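Halach Facilities Helpdesk
Ticket 3585
Subject: Scuffs on light grey work surface, craft room
Site: Petden
Status: Closed
Priority: 4 (low)
Opened: Friday, August 9, 2024

Reported problem
The light grey surface in the craft room has dark streaks and scratch marks on it. Most of them run the same way, along the long edge. The regular wipe-down doesn't shift them. The room is also finding stray beads after the jewellery class, and the requester wants to know if those are causing the marks.

Requested outcome
Get the surface clean if possible. If not, advise on replacement.

Log

Entry 1
Asked the requester what has been used on the surface so far. Reply: warm water and dish soap, then the Hevitz spray from the cleaning cupboard. No change with either. No scouring pads, as far as they know.

Entry 2
Checked old tickets for the room. Ticket 1666, from January, covers the same surface. It was closed with the note "cosmetic, monitor". No photos were attached to that one, so there is no way to compare.
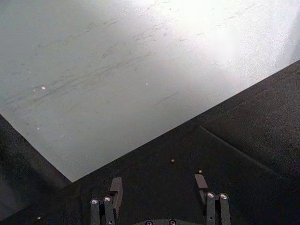
Entry 3
Site visit. The finish is matte, so the marks look worse or better depending on where you stand under the lights. Ran a fingernail across a sample of them. The darker smudges feel flat and are probably rubbed-off material from something dragged across the top. A few of the hairlines catch the nail and are real scratches. Those won't clean out.

Entry 4
Tested a patch at the left end with a damp melamine sponge, light pressure, then a dry cloth. The smudges faded a fair bit. The hairlines stayed. No dulling of the finish on the test patch after it dried. Got the go-ahead to do the rest.

Entry 5
Whole surface done. Took about 18 minutes, including wiping off the residue. Colour is even again from normal standing height. Fine scratches still show in glare.

On the beads: can't say they made the scratches. A hard bead pushed along under a tray could do it, and so could grit. Asked the room to brush the surface off before sliding anything over it and to lift the bead trays when moving them.

Entry 6
Requester asked about a new top. Ekwueme supplied the original and can quote, but the damage is too light to get that through on this year's budget. Requester is fine to leave it.

Resolution
Smudges removed, scratches remain. Felt pads fitted under the bead trays. Don't use the Hevitz spray on this surface for now, as it left a film. Reopen this ticket if the marks come back, and please attach a photo.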